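Clearing the Table Is Still Hard

Robots have been welding car bodies for decades, yet a sink full of dishes defeats most of them. The gap has little to do with strength or speed. A welding cell receives the same part in the same fixture on every cycle. A kitchen counter offers a different arrangement each time, and many of the objects on it are transparent, flexible or breakable.

Trolix, a developer of arm software for small workshops and assisted-living kitchens, keeps a list of 37 chores that it tests each May. The list is plain: hang a mug, close a drawer, sort screws by length, wipe up a spill, move a jar with something in it. A chore passes if the arm completes it 16 times in a row with no human help. At the last review, 10 chores passed. Most of the passes involved rigid, opaque objects on a clear surface.

"The drawer is solved, more or less," says Vasanthi Khan, who runs the test program. "A cloth is nowhere near solved. Glass sits somewhere between the two, and where it sits depends on the lighting."

What the shop floor shows

Dratholm, a contract packer of spices and bath products, has run two arms on its secondary line for a little over a year. They erect cartons, place dividers and load filled tins. Line changes still go to people. When a new tin size arrives, an operator resets the guides, re-teaches four positions and watches the first tray. The company considered giving the arms its returns bench, where mixed goods come back in torn boxes, and dropped the plan after a short trial. Cycle time on the bench was 27 seconds per item with the arm, and the sorting errors were concentrated in clear packaging.

Seppälä, which makes grippers, attributes much of the difficulty to the fingers. A parallel jaw is cheap, durable and easy to model. It also has no palm. A person who picks up a jar adjusts grip force before the jar begins to slip, using skin contact over a wide area. Two flat pads have far less to work with, and few commercial jaws carry any tactile sensing at all.

The glass problem

Depth cameras that project infrared light are unreliable on glass. Part of the light passes through, part reflects, and the resulting depth map often has a hole where the object should be. Learned models do better because they can use highlights, shadows and the visible rim. They need many recorded demonstrations, and one common way to get them is a gripper held in the hand, which gives the model human motion through robot-shaped fingers.

A rim grasp puts the load to one side of the jaws, so any error in angle tips the contents. 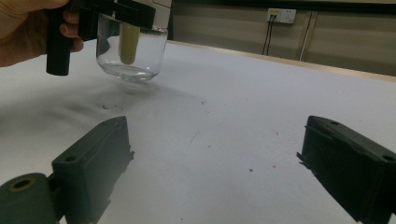
When it might reach the home

Darnov, a planning consultancy for care facilities, advises clients to budget for single-task machines first and to treat general-purpose arms as a research expense. Khan's own estimate is similar. She expects table clearing with unbreakable dishes to pass the Trolix test within a few reviews, and she declines to put a date on laundry.

Price is a separate matter. An arm that clears a table also needs a base, a safety-rated stop and someone to call when it halts with a plate in the air.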